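How to follow the Clostum away matches on the radio stream

Many supporters of Clostum cannot travel to every away match, and the television shows only a part of the season. The club radio covers all of them, with full commentary in both halves. It is free, but the first setup can be confusing, so I wrote down the steps in the order in which I do them myself. They work on a phone and on a computer.

What you need

A phone, tablet or computer with a normal internet connection. Headphones or a small speaker. The Tellance app, or a web browser if you do not want to install anything. An email address which you can open on the same day.

Step 1. Make an account

Open Tellance and choose "New listener". Write your email and a password. The app sends you a confirmation message, and you must click on the link in it within 15 minutes. If you are too late, ask for a new message and delete the old one, so that you do not click the wrong link.

When the app asks for your favorite sport, choose rugby league and not only "rugby". These are two separate lists. I made this mistake in my first season and I received news of the other game for weeks.
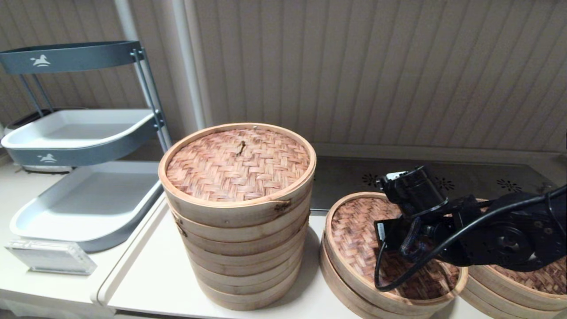 Bamboo steamers, with a woven lid on the tall stack.

Step 2. Find the club channel

Do not search by the name of the club. The search shows fan channels first, and some of them have not been updated for a long time. Go to "Enter channel number" at the bottom of the menu and type 2608. The club colors and the words "Clostum Match Radio" should come on the screen. Press the star to save the channel. From now on you will find it under "My channels".

On a computer, the number goes into the same box as the normal search, but you have to put the word "channel" before it.

Step 3. Set the match alert

Open the saved channel and press the bell. You can choose three kinds of alert: team news, start of commentary, and final score. I advise you to turn off the final score if you sometimes listen to the recording later. The alert does not ask whether you already know the result!

Check also that your phone permits notifications from Tellance. On most phones this is in the general settings and not inside the app.

Step 4. Test the sound before the match

The channel plays a short test program on match days, starting one hour before kick-off. Listen to it for a minute or two. If the sound stops and starts again, change the quality from "High" to "Standard". For a voice commentary you will hear almost no difference, and the stream uses much less data.

Each half is 40 minutes, and with the stoppages it takes longer. Charge the battery first, or keep the cable near you.
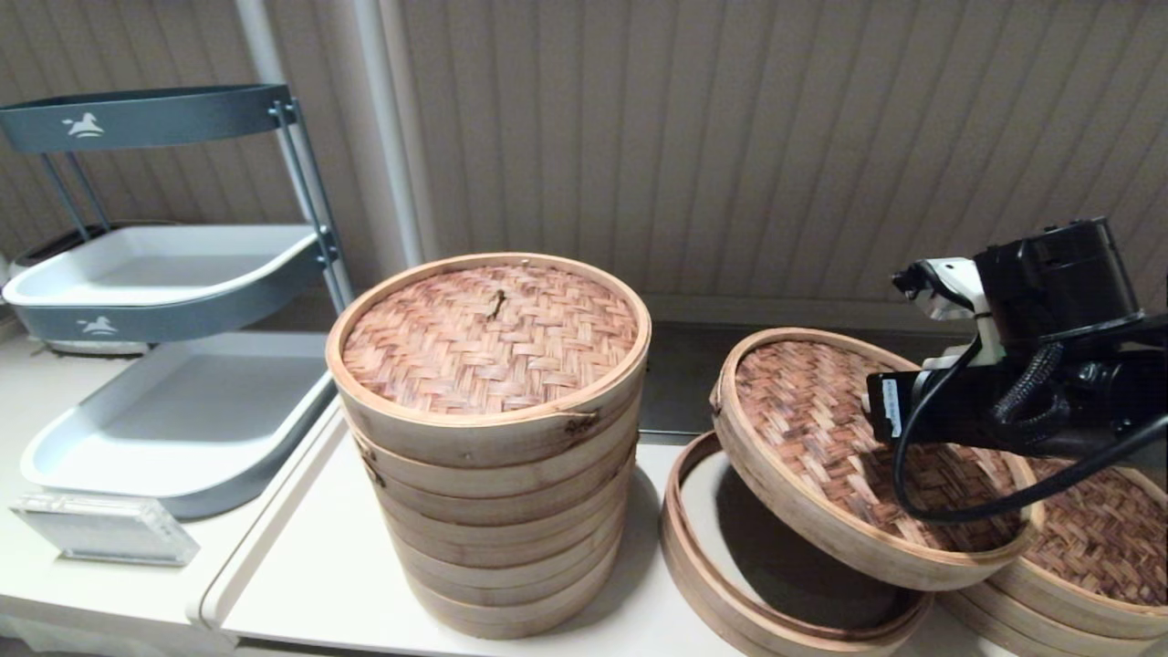
Pidine, November

The away matches of this month start in the evening, and the club has moved the pre-match talk to 6:30 p.m. The talk comes on the same channel, so you do not have to change anything from the steps before. The home matches at Batista Park are also on the channel, with the same commentary which is played for visually impaired supporters in the ground.

Step 5. Match the radio with the television picture

Some people like to watch the television with the sound off and listen to the club commentary. The radio is usually ahead of the picture. To correct this, press pause on the radio at kick-off, wait until you see the kick on the television, and press play. If you are still a little wrong, use the buttons "+1 s" and "–1 s" under the player. After half-time you will probably need to do it again.

Step 6. Listen later

The recording appears under "Past matches" on the next morning. Every recording has a number and not a title – the semi-final of last season is number 117, for example. The list in the app begins with the newest. Scroll slowly, the result is written in small letters under the number.

If it does not work

No sound, but the clock is running: close the app completely and open it again.

The message "Not available in your area": turn off the VPN, if you use one.

The channel disappeared from your list: you are probably logged out. Log in and press the star again.

The commentary is in the wrong match: when the first team and the reserves play at the same time, there are two buttons under the player, "A" and "B". The first team is on A.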